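Clutura workshop submissions – data card

Version of 2022-10-13

Summary
Clutura is a table of submission and review records from the Stostdale workshop series on network measurement. It covers 2 editions of the workshop. Each row is one submitted paper; reviews are held in a separate file and joined on paper_key. 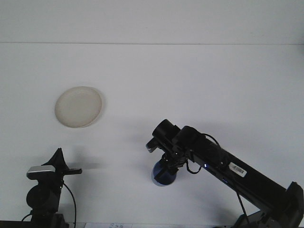
Author names and affiliations were removed before release. Paper titles are kept only for accepted work, as the programme was already public. Rejected papers carry a topic code and a page count.

Files
papers.csv – 500 rows, one per submission
reviews.csv – 2000 rows, one per completed review
topics.csv – topic codes and labels

Scores run from 1 to 5. A blank score means the reviewer declared a conflict after assignment; these rows should be dropped before averaging. 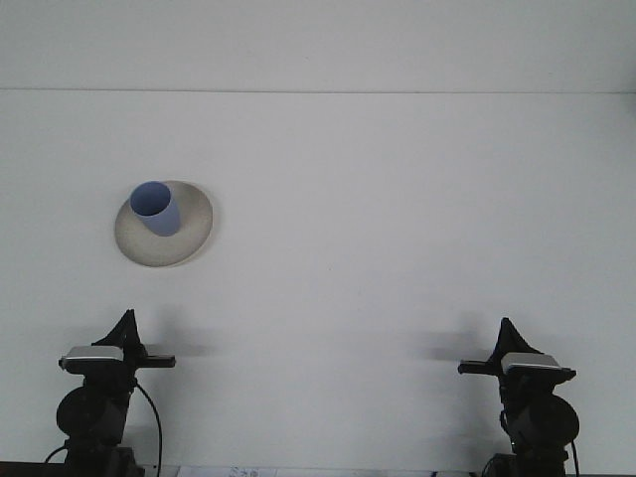 Scores were not normalised across reviewers. The Skiltadico scripts include a per-reviewer centring step, off by default. Topic codes were assigned by the program chairs at submission close and revised in January, so codes in older exports may differ.

Known issues
Late reviews are stamped with the upload time, not the due date.
Withdrawn papers are coded as rejected.
Page counts exclude references in the second edition only. 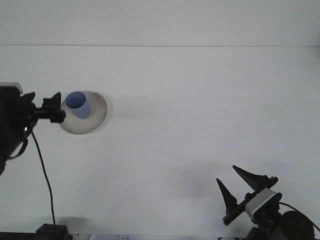 Licence and contact
Free for non-commercial research. Corrections go to the maintainer, Sjöberg, through the issue tracker.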